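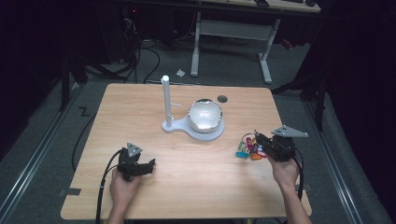 The Plevel tool library opens its new room in November!

We've been dying to share this one. After almost 11 months of squeezing past each other in the old space on Rorno Street, the Plevel tool library is moving into the former Christodoulou hardware store, and it's a beauty. High windows, a real loading door, and the original wall of little drawers, still labeled in pencil (wood screws, cup hooks, one marked simply "odd").

If you haven't borrowed from us before, it works much like borrowing a book. Members can take home up to 5 items at a time and keep them for a week. Drills and sanders go out the most, then the carpet cleaner, then the tile saw, which has a waiting list every spring. We now have 4,000 items on the shelves, and the new room finally lets us put the garden tools where people can see them — no more digging behind the ladders for a pair of loppers.

The part I'm most excited about is the repair bench. Bring in a lamp that flickers or a toaster that won't stay down, and you can sit with someone who likes that sort of puzzle and work on it together. The bench seats 6, with good light and a kettle close by. We'll start with small electrical things and hand tools, and add sewing machines once the second table is built. Please leave microwaves at home, we're not set up for those.

Sharpening is coming back too! Drop off kitchen knives, chisels or pruners at the front counter before noon and pick them up the next morning. Wrap the blades in newspaper and tape a tag with your name on the bundle.

A few practical bits. The old drop box will stay open until the end of the month, so returns can go to either place. Your current card still works. Parking is behind the building, off Hatent Lane, and the ramp is on that side as well. Evening hours now run until 8 p.m., which I know a lot of you asked for.

We could still use a sturdy workbench vise and any spare clamps, big or small. If you have some gathering dust in the garage, we'd love to give them a busy new life.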